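Speaker notes - Kitchen storage and stock rotation in shared housing
Presenter: Maxine Lockyer
Slot: 20 minutes plus questions

Opening
Start with the problem. Shared kitchens waste food because people can't see what they have. The survey covered 60 households at the Trullo and Konitz sites. Say that these are self-reported diaries and leave it there until the limits section.

Headline figure
1,126 items logged as thrown out over the diary period. Pause. Of those, 123 were unopened. Most people in the room will expect fresh produce to dominate the unopened group. It doesn't. Dry goods and tins make up the larger part, mostly duplicates bought when the first packet was behind something else.
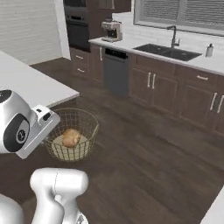 Visibility comes down to depth and wall type. Deep cupboards hide stock at the back. Solid tubs hide it at the bottom. Open-sided storage at floor or bench level did better in the diaries, though the households using it also tended to own less food overall. Mention this before someone asks.

Labelling
Teodor Nordin ran the labelling part. Two methods:
Date bought, in marker, on the front of the packet.
Coloured dot by month, changed on the first.
The marker method lasted. The dots were dropped by most households before the end of February. Teodor's view is that the colour key was kept in the wrong spot - inside a door, where it was never checked. He can take questions on this.

Shelf order
Keep it short. New stock goes behind old stock. Seven households did this without being told, and their diaries are in the handout, page 2.

Limits
Diaries under-report. Shared bins make it hard to say who threw out what. No weighing was done, so a tin counts the same as a sprig of parsley. The Hulteo site pulled out before the second round and is not in any total.

Next round
Kitchen scales at both sites. Same diary form, with one line added for leftovers. Ask for interested housing providers to leave an email at the desk.

Questions - if time is short, skip the shelf order slide and go straight to limits.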